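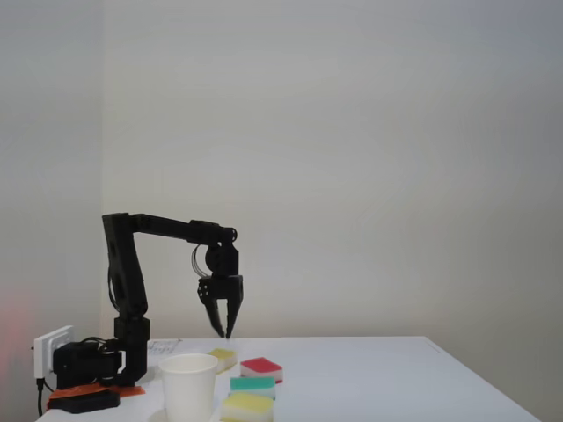

Chaminda Rathnayake says a sponge is good for a month if you squeeze it out properly, and that I throw mine away like I'm made of money.

A month!! No. Ok I have thoughts on dishes so this is going to be a thread, sorry, mute me

1/ Background. No dishwasher. Three of us, one of us is nine and uses a new glass for every sip of water. I have washed dishes by hand every single night in this apartment since we moved in and I have Opinions

2/ Sponge goes one week on dishes. Then snip the corner off and it's a counter sponge. Then it does the tub, once, and goodbye. The snipped corner is the whole system. My mom did this and her mom did it with rags

3/ Bought a 20 pack from Patwary's on the corner. Cheap ones, scratchy side is useless after four days but who cares at that price. I was paying more for the "long life" kind and they smelled just as bad just as fast

4/ the smell. If you can smell it on your hands after, it's done. Don't microwave it, don't boil it, don't put it in vinegar overnight and post about it. Toss it

5/ Someone asked about brushes. Yes I own a brush. Great on pans, great on the inside of a tall jar. Terrible on a plate with egg on it, it just moves the egg around and then flicks it at you

6/ Speaking of egg - COLD water first. Hot water cooks it on. Same with oatmeal kind of, tho oatmeal I just soak and walk away

7/ Order matters more than the soap does. Glasses, then silverware, then plates, then bowls, then anything greasy, pans dead last. If you start with the pan you've ruined the water and you'll be washing glasses in bacon

8/ "I don't fill the sink I just run the tap" ok well my water bill went up to 86 dollars doing that. Got a plastic tub for the sink after that. I'm not going to say what it is now bc I haven't opened it

9/ Soap. Everyone uses too much. I like Tornia, the plain green one, the lemon one leaves a film I swear. Quick squirt in the tub, and a dot on the sponge for pans. A 700 ml bottle used to be gone before I noticed and now it just sits there by the faucet lasting forever

10/ I did try Flurix, the foaming spray. Fun for a night. My kid loved it, which is how the bottle got emptied onto one spoon

11/ Pádraig Duggan just replied that he leaves it all until morning. In the sink. Overnight. With the water in. We have been friends a long time and I did not know this

12/ ok he has a point that it's the getting started that's hard. What works for me is I put the kettle on and wash until it clicks off. By then most of it's done and you may as well finish. If it isn't done I have my tea and then I'm annoyed but I finish

13/ 20 minutes, that's my limit on a normal night. Big roasting tray doesn't count, roasting tray gets its own evening and maybe its own apology

14/ Drying - air dry. Except knives. And except the cast iron, put that back on the burner for a minute and wipe a bit of oil on it. yes you can use soap on it. I've used soap on mine for years and it's still a pan

15/ the drying rack itself gets gross and I forgot it existed as a thing to clean until I lifted it up in October. Would not reccomend lifting it up. Well, do, but have a (tub stage) sponge ready

16/ Gloves. I resisted for ages, felt fussy. Then my knuckles split in the cold and I caved. Wiltari makes some with a long cuff, they go up almost to the elbow so water doesnt run down inside. Get a size bigger than you think or you'll be peeling them off with your teeth

17/ Q from the replies: wooden spoons? Wash, rinse, stand them up in the jar handle down. Do not leave in the water. I have a spoon with a split in it from doing exactly that and now it holds on to chili

18/ Q: what about travel mugs with the lid. I don't know. I've got one lid I have never once gotten the gasket back in right. If anyone has a trick please tell me, I'm begging

19/ Chaminda again, he's now saying three weeks. We're negotiating. I'll go to ten days in winter

20/ kettle's on, going to do the plates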